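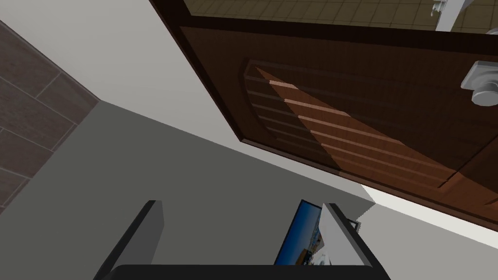 The wrist view, a door and what looks like a photo card or small screen, from the simulated bathroom used by the Pearce robotics club.

Let beginners fail at opening a door

January 13, 2020

I have been helping with the after-school robotics club at Pearce for long enough to remember when everything we did was wheels. We built carts that followed tape and carts that pushed other carts out of a circle, and I loved every one of them. But in November we put the carts away and gave the whole term's second half to one job in simulation: get a two-armed robot through a bathroom door. I want to argue that every school club in the country should try something like it, and soon!

Start with the door itself. Every student who walks in already knows what a door does, so there's no rule book to hand out and no scoring mat to unroll. You turn the handle, you move the door, you go in. Then they try to write that down for a machine with two grippers and a body that takes up most of the doorway, and the questions come pouring out. Which arm? Where does the other one go in the meantime? How far can the base roll before the elbow hits the wall? I have never heard a room of teenagers argue so happily over a lever handle.

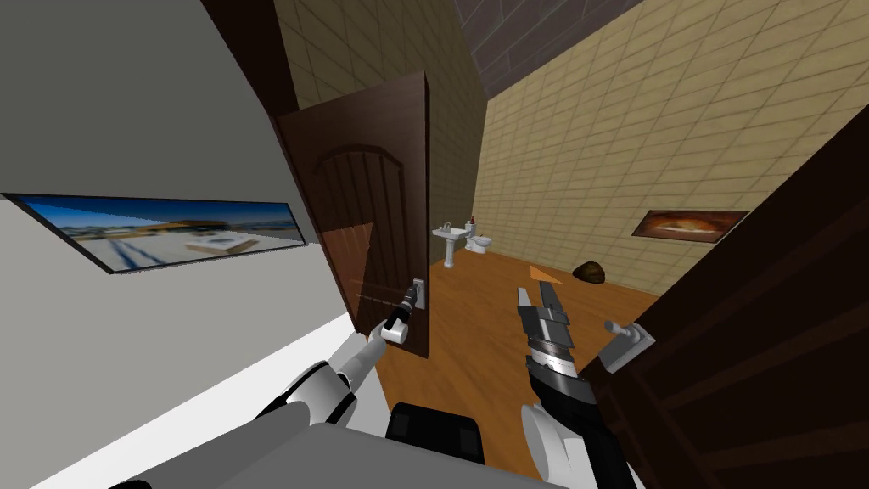

The second arm is where the good thinking happens. Our students nearly always plan for the hand that is doing the work and forget the other one completely, and the simulator is merciless about that. One group spent two meetings on a beautiful grasp and then had the spare arm clip the wall on every run. They fixed it by drawing the robot from above on butcher's paper and colouring in the space each arm swept through. That's geometry, done by choice, at four in the afternoon.

I know the objection, because a parent put it to me very fairly at our open evening: shouldn't they be building something real? I do feel the pull of that. A stripped screw teaches a lesson no program will, and we still keep the soldering irons out on the side bench. But our club has 23 members and we have never owned an arm, let alone a pair. On the old carts, four kids drove and the rest watched. In simulation everybody gets a go, and a crash costs a click of the reset button. Between November and the holidays our log reached 300 attempts, and 270 of them failed. I am as proud of the 270 as I am of the rest.
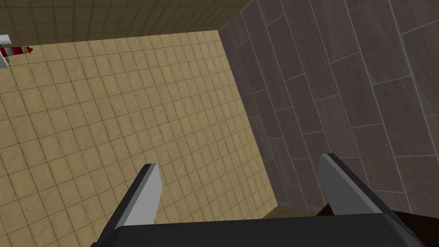

Cameras are the other half of it. The students began by working from the view over the robot's body, which feels natural, a bit like looking down at your own hands. Switching to the wrist cameras threw them badly. Walls lean, the floor climbs up one side, and a door you were sure was on the left has wandered off to the top corner. They had to learn to ask which surface they were looking at before deciding anything, and to keep a little sketch of the room beside the keyboard. One of our quieter members turned out to be brilliant at this and is now the person everyone calls over when a run goes sideways.
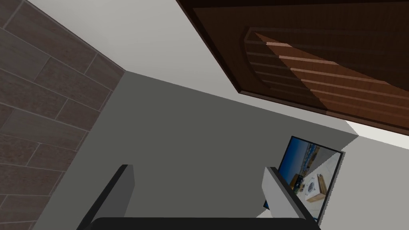
It does need some care from the adults. Don't let the best programmer in each group hold the keyboard all afternoon — we swap every ten minutes with a kitchen timer. Don't grade on whether the door opened. We ask for a page on the most interesting failure, and those pages are the best writing I've had from some of these kids. And please talk to other clubs. We've traded notes with Clevance all term, and their habit of recording the arm's starting pose before each run saved us a lot of grief.

The regional day at Fonmont still has only cart events on its program. I'd love to see a door event beside them this year, with a shared room file, laptops along one wall and time set aside for teams to show each other what went wrong. Pearce would enter tomorrow, and I'm happy to send our worksheets to any club that wants to have a crack at it before then.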